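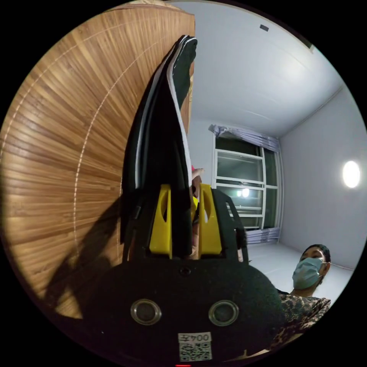
Danang Sumampouw reckons most people learning Indonesian get stuck on the prefixes, and that they get stuck because they were handed a list of them in week one. He has taught evening classes at Rilell since December and doesn't give out the list.

"You learn baca, read. Then you learn membaca, because that's what you'll see in the paper," he said. "The rule for why it's mem- and not men- can wait until you've got enough words to notice it."

His beginners keep a notebook of 217 roots. Each gets its own line, with the forms added as they turn up in class. Tulis becomes menulis and loses its t, which bothers people. Sapu becomes menyapu.

"They ask me if they have to memorise that. I say write it down again next week."

The group is capped at 15 and meets for nine weeks. He tried the Mertens reader and dropped it for being too formal. "It has tidak everywhere. My students ring their in-laws and hear nggak, and they think they've got the wrong number."

Asked about reduplication, he was less patient. Anak-anak means children, but nobody says it after a number, so three children is tiga anak. He marks that one in red every term.

He doesn't set a final test. In the last week each student leaves him a two-minute voice message, and he answers in Indonesian at his normal speed.

The next intake opens on Sat 5 February.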